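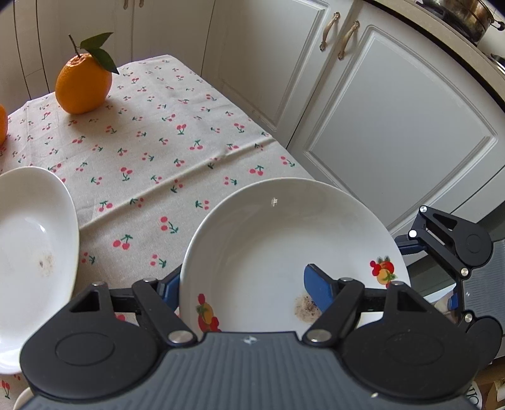

Krishnan wrote that the pads will never hold a glazed plate by the rim unless the closing force goes up, and asked which spring people on this list are using. I'll answer below the quoted part.

> Built the pair over the winter from the Liravby drawings.
> Cups and cutlery are fine. Plates swing round between the
> fingers as soon as they leave the table. I think the spring is
> too weak. Has anyone gone up a size? Also, do you glue the pads
> or screw them?

I wouldn't change the spring yet. I tried a stiffer one in November and went back after an evening. My hand got tired, and the plates still turned if I took them near the edge.

What helped was where the pads meet the plate. One finger goes outside the rim and the other against the inner face, with the pads as far over the rim as the slope allows. I have blue rubber pads on mine and I do my trials at the kitchen table with dinner plates straight after a meal, food left on, as that is what the thing has to cope with in the end. Grease matters more than the glaze. Wipe the pads between runs or you will be chasing a fault that isn't in the linkage.

Check the pins too. There are 4 on each linkage and if one has any play the finger twists under load, which feels just like a weak spring. I had to ream two holes and reprint one arm. The reprint was at 14 per cent infill and hasn't cracked.

Pads: glued. Screw heads mark the plates.

The Bovell version of the arm is 2 mm longer at the tip. I haven't tried it with plates. If someone at the Flesham workshop has a pair made up, please post how it does with a wide rim.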